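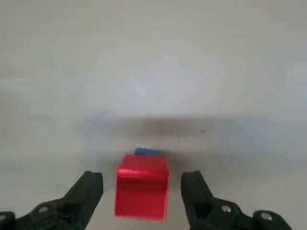
Can the wrist and fixed camera streams be used separately?
Each stream is stored in its own folder and has its own timestamps, so either can be loaded alone.

Jaltby Blocks: data card

Maintainer: Habibur Fakir
Last revised: April 27, 2025

Contents
1,237 episodes of short tabletop tasks with toy building blocks. Each episode holds wrist video, fixed-camera video, joint positions, gripper opening and one line of task text.

Splits
train: 1,168
val: 39
test: 30

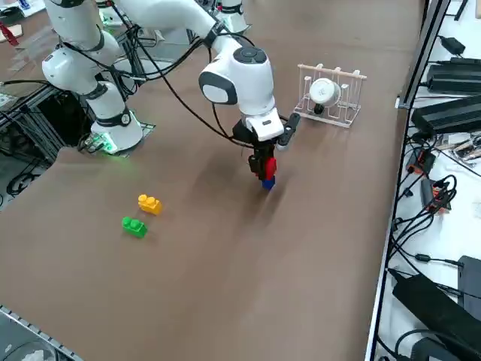

Fixed camera: red block above blue block, held in the gripper; yellow and green bricks on the table.

Known problems
Wrist video is often blurred while the arm moves. Blurred images have been kept.
In 27 episodes the task text was entered late. These are listed in late_text.csv.

Loading
Use the Mengate reader, or unpack the archives by hand. Files written by the older Borel recorder need converting first.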